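Plestdale Household Help
Cleaning and Washing-up

Bristly brush on a shallow bowl: am I ruining it?
Posted by clutik_245

I moved into a shared place in August and inherited a light blue bowl, wide rim, shallow, used by all and washed by me. It has a greasy film that a soft cloth just pushes from one side to the other. What I have to hand is a flat grey grill brush with short bristles. Will it scratch? My housemate says bowls "find their own level", and he has not washed one yet.

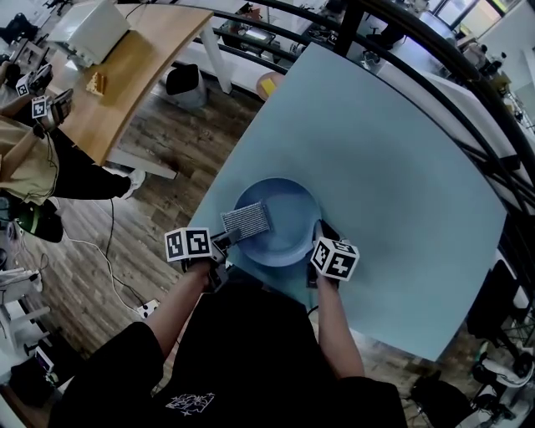
2 replies

Raphaël Poulain
564 posts

Depends what the bristles are. Nylon is fine if you go lightly. Wire will leave scratches, and grease loves a scratch. Try it on the underside first, where only the table will judge you. Mine is a Bailly bowl and has had 3 years of the nylon sort without complaint. Hot water and a good squirt of washing-up liquid, leave it ten minutes, then start at the rim and work in.

Khải Hồ
2,795 posts

Agree with Raphaël on the soaking, less so on the brush. Keep that for the grill.

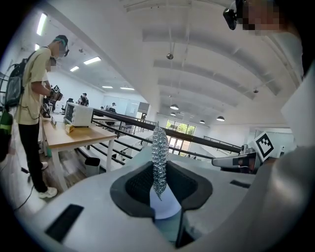

Grease film is a detergent problem, so scrubbing harder mostly gets you a sore wrist. I use bicarb made into a paste with a little water, on an ordinary sponge, then rinse and look at it against the light. If your kitchen is anything like the usual shared one, with a toaster oven on the table and the bin tucked underneath, I'd also ask where the bowl lives between meals. Anything stored beside a toaster oven picks up a sticky coat of its own. Tredis do a degreaser that works on the oven door too, but rinse it off properly before anyone eats crisps out of the bowl. As for the housemate, I have no product to recommend.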